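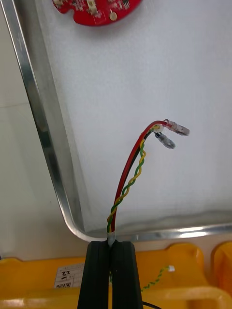

4.2 Comparison of finger pads

We compared two sets of fingers on the two-arm cell at Ridthorpe. The first set is the stock Tiverent finger, a hard block with fine vertical ridges on its face. The second is the Britton pad, a softer molded sleeve that slides over the same finger and adds 2 mm to each side. Arms, wrist cameras and controller settings were left alone between the two conditions, and the closing force was set to 13 N for both.

The task is kitting. Small electrical parts are taken from the yellow trays at the sides of the table and put down on the paper in the steel tray in the center. The parts are DC motors with leads, red circuit boards and wire bundles. Each set of fingers was given 60 picks, split evenly among the three part types. All trials were run by teleoperation in August by the same operator, who had practiced with both sets beforehand. A pick was counted as good if the part was lifted on the first closing and released inside the steel tray.
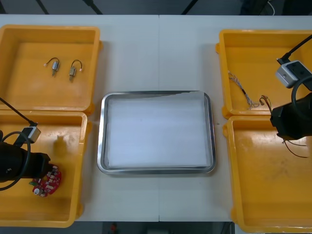 Figure 3. Table layout for the finger comparison, with both arms over the side trays and the steel tray in the center.

The stock fingers made 42 good picks out of 60 and the Britton pads made 47. Most of the difference came from the motors. A motor body is smooth and round, and the hard fingers tended to push it along the tray floor before they closed. Circuit boards gave nearly the same result with either set.

Wire bundles went the other way. The stock fingers close flat along a narrow seam and hold a bundle well when they meet it at the gathered end, with the connectors left free above the fingertips. The soft pads closed around the wires and let single strands slide. In four trials a strand stayed on the pad after release and pulled the bundle back toward the rim.

Mean time per good pick was 21 s with the stock fingers and 19 s with the pads. We do not read much into this, as the operator often waited for the second arm to clear the center. Lo Presti grippers were also considered, but their opening was too narrow for the boards and they were dropped before the trials.

For the tests in Section 5 we kept the stock fingers on both arms.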